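Prüfliste Schmorküche – Warmhalten, Abkühlen und Wiedererhitzen von Rindfleischgerichten
Betrieb: Kantine Nerkavar, Ausgabe 2
Turnus: monatlich, zuletzt April

1. Wareneingang und Lagerung
Rindfleisch am Stück, Verpackung unbeschädigt: i. O.
Kerntemperatur bei Annahme protokolliert: i. O.
Rohware unterhalb verzehrfertiger Speisen gelagert: nicht i. O.
Bemerkung: Im Kühlraum stand eine Kiste Schulterstücke über dem vorbereiteten Krautsalat. Sofort umgeräumt, Salat verworfen. Fachbeschriftung ergänzen.

2. Schmorgerät (Kippbratpfanne Dorolent)
Deckeldichtung ohne Risse: i. O.
Kippmechanik läuft ohne Ruckeln: i. O.
Kernfühler gegen Referenzthermometer geprüft: mit Einschränkung
Bemerkung: Fühler 2 zeigt zu niedrig an. Bis zum Austausch nur mit Handthermometer Skatis messen. Bei Bratenstücken, die im Ganzen garen, an der dicksten Stelle einstechen und den Wert vor dem Zerteilen notieren.

3. Zerteilen nach dem Garen
Schneidbrett und Messer für gegarte Ware getrennt: i. O.
Schnitthandschuh vorhanden und unbeschädigt: i. O.
Standfläche vor dem Tisch frei von Fett: nicht i. O.
Bemerkung: Fettspritzer zwischen Pfanne und Arbeitstisch. Rutschgefahr beim Umsetzen der Behälter. Nach jeder Charge wischen, Warnschild aufstellen.

4. Abkühlen und Portionieren
Eintopf in flache Behälter umgefüllt: i. O.
Behälter mit Inhalt und Uhrzeit gekennzeichnet: teilweise
Bemerkung: An 5 von 26 Behältern fehlte die Uhrzeit. Etiketten liegen jetzt direkt am Schnellkühler. Behälter ohne Uhrzeit gelten als nicht verkehrsfähig.
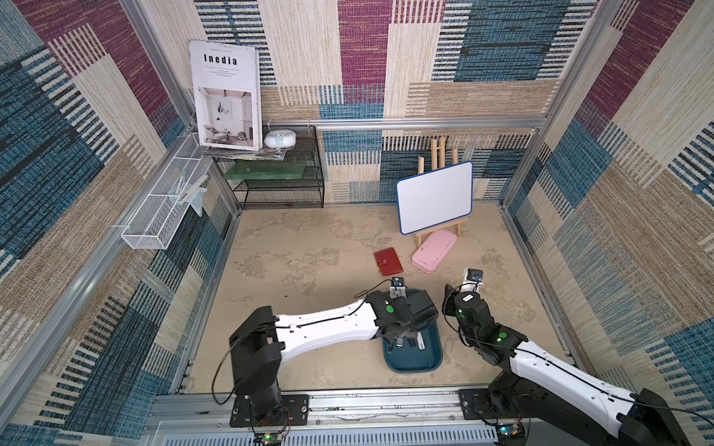 Abb. 1: Zwei Roboterarme an einer Aluminiumschiene, der linke über einer dunklen Schale.

5. Ausgabe
Warmhaltebecken Hayashi vor dem Einsetzen vorgeheizt: i. O.
Kelle 125 ml ohne lose Nieten: i. O.
Allergenaushang (Sellerie, Senf, Gluten aus Mehlschwitze) aktuell: nicht i. O.
Bemerkung: Aushang nennt noch die alte Rezeptur ohne Senf. Austausch vor der nächsten Ausgabe – ohne gültigen Aushang kein Verkauf.

Offene Punkte
Fühler 2 ersetzen
Fachbeschriftung Kühlraum
Allergenaushang
Nachprüfung der offenen Punkte im nächsten Turnus, Punkt 5 vorab.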